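Quiénes somos
Inicio / La casa / Quiénes somos

Woditz es un taller de juguete de construcción. Hacemos cubos de colores lisos, las mesas donde se usan y las cajas donde se guardan. Vendemos a escuelas infantiles, ludotecas, gabinetes de logopedia y terapia ocupacional, y desde hace un tiempo también a familias, aunque el catálogo sigue pensado para aulas.

Empezamos en un bajo alquilado de 200 metros cuadrados que antes había sido almacén de papel pintado. El primer encargo fue de una escuela que quería reponer piezas sueltas de un juego que ya no se fabricaba. Hicimos las piezas y vimos que el problema se repetía en casi todas partes: se pierden tres o cuatro cubos, el juego queda incompleto y hay que comprarlo entero otra vez. Desde entonces todo lo que sale de aquí se puede pedir por unidades.

Qué hacemos

La línea principal se llama Ulto. Son cubos de una sola pieza, sin letras, sin números y sin dibujos. Nos piden a menudo que pongamos el abecedario en las caras y siempre contestamos lo mismo: hay otras casas que lo hacen bien y nosotros preferimos dejar la cara limpia. Un cubo liso sirve para ordenar por color, para contar, para hacer torres y para lo que se le ocurra a la maestra esa mañana.

Los colores básicos son rojo, amarillo, verde y azul. Hubo un naranja durante dos temporadas, pero con luz de tarde se confundía con el rojo y varias escuelas nos lo devolvieron. También hubo un blanco. El blanco se retiró porque sobre nuestras propias mesas, que son claras, costaba verlo.

La caja de aula trae 412 piezas repartidas en los cuatro colores, más una bolsa de reposición. La caja de gabinete es más pequeña y se prepara a medida. Hay logopedas que solo quieren tres colores y hay quien pide un color único. Se puede.

La segunda línea es Sopacua, las mesas. Tablero claro, mate, sin canto de color y sin dibujo. El mate es importante en un aula con ventanas grandes: un tablero brillante refleja el techo y los niños pequeños se distraen con el reflejo. El inconveniente es que el mate se marca con el roce. A los pocos meses tiene rayas finas y zonas un poco más gastadas donde más se juega. Lo decimos antes de vender para que no haya sorpresas. Quien quiera una superficie impecable durante años debería mirar otro acabado, y si nos llama le diremos cuál.

Las mesas van en tres alturas. La más baja es la que más se vende. La alta se hizo para terapeutas que trabajan de pie y acabó gustando en las ludotecas.

Zistex es el sistema de guardado: bandejas con tapa que encajan unas encima de otras y que caben debajo de la mesa baja. Cada bandeja lleva el color en el frontal para que el momento de recoger sea también parte del juego. En las bandejas antiguas el color iba en la tapa y, una vez apiladas, no se veía. Quien tenga de aquellas puede pedir los frontales nuevos sin coste, solo se paga el envío.

Cómo trabajamos

El taller se organiza por tandas de color. Una tanda es siempre de un solo color, de principio a fin, y hasta que no está revisada y en su estante no se empieza la siguiente. Es más lento que mezclar, pero así el verde de marzo se parece al verde de octubre. Guardamos una pieza de cada tanda como muestra. Cuando una escuela repone cubos de hace años comparamos con la muestra y, si hay diferencia de tono, avisamos antes de enviar.

Una tanda normal son 2,304 piezas. El número sale de las bandejas de secado y no tiene más misterio. De ahí se aparta lo que no pasa la revisión: aristas con rebaba, caras con una burbuja, cubos que no asientan bien. Para esto último se hace la prueba de la mesa — se pone el cubo en un tablero plano, se empuja con un dedo en cada esquina y no tiene que moverse. Se repite en las seis caras.

Lo que se aparta por motivos de aspecto no se tira. Se vende una vez al año, en julio, en lotes sin clasificar. Se acaba pronto y no hacemos reservas.

Las mesas se hacen por encargo. El plazo habitual es de cinco semanas, y en septiembre puede alargarse hasta ocho, porque todas las escuelas se acuerdan a la vez. Si el curso empieza y la mesa no ha llegado, dejamos una de préstamo a los centros que estén a distancia de furgoneta.

Para quién

Hoy hay material nuestro en 700 aulas y salas. La mayoría son de primer y segundo ciclo de infantil. El resto son gabinetes, bibliotecas con rincón de juego, algún hospital de día y varios centros de mayores, que llegaron por su cuenta. En los centros de mayores se usan sobre todo para ejercicios de coger y soltar, y para seguir secuencias de color.

De esas visitas salen casi todos los cambios. La arista, por ejemplo, era más viva al principio. Una terapeuta nos hizo ver que a las manos con poca fuerza les cuesta más sujetar un cubo demasiado redondeado, y que una arista muy marcada molesta. Probamos cuatro radios y nos quedamos con el segundo, que es el que se vende ahora.

El tamaño no ha cambiado nunca. Nos han pedido cubos más grandes y también más pequeños. Los más pequeños no los haremos para aulas de menores de tres años. Los grandes están en estudio — hay un prototipo rodando por el taller, pesa más de lo que nos gustaría y de momento se queda ahí.

Fichas de actividades

Con cada caja de aula va un cuaderno de fichas. Son propuestas cortas, de diez o quince minutos, que han ido aportando los propios centros. Algunas de las más usadas:

Fila de colores. Se colocan tres cubos en fila, uno de cada color, y se pide que levanten el de en medio. Después se cambia el orden y se vuelve a pedir.

El que falta. Se mira la fila, se tapa, se quita uno y hay que decir el color.

Torre por turnos. Cada jugador pone un cubo y no puede repetir el color del anterior.

Cerca y lejos. Los cubos se reparten por el tablero, unos al fondo y otros junto al borde, y se van pidiendo por su posición.

El cuaderno se puede pedir suelto y también lo enviamos en formato digital a quien ya tenga la caja. Si en su centro han inventado una ficha que funciona, nos interesa leerla. Las que entran en el cuaderno llevan el nombre de la escuela.

Limpieza y cuidado

Los cubos se lavan con agua templada y jabón neutro, se aclaran y se dejan secar sobre un paño, separados. No van al lavavajillas. El tablero se limpia con bayeta húmeda, sin estropajo y sin productos con alcohol, que dejan cercos. Las rayas finas no se quitan. Las marcas de rotulador al agua sí, y las de cera también, con un poco de paciencia.

Visitas y pedidos

El taller se puede visitar por las mañanas, de nueve a una, avisando antes. Hay una sala con las tres alturas de mesa montadas y cubos de todos los colores en catálogo para probarlos sin prisa. Los grupos escolares caben hasta un máximo de doce niños. Si son más, hacemos dos turnos.

Los centros públicos pueden pedir presupuesto con el formulario de esta web. Respondemos en dos días laborables. Para reponer piezas sueltas no hace falta presupuesto: basta con indicar color y cantidad y, si se conserva, el código de tanda que va pegado dentro de la tapa de la caja.

Los portes son gratuitos a partir de una caja de aula completa. Las mesas se entregan montadas, salvo que la puerta del centro no lo permita, y en ese caso las montamos dentro. Conviene medir la puerta antes. 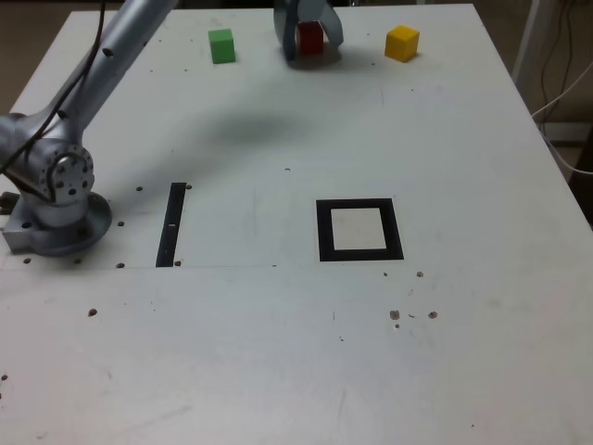
El embalaje de la mesa nos lo llevamos de vuelta en la misma furgoneta. El de los cubos es cartón sin plastificar y va al contenedor azul.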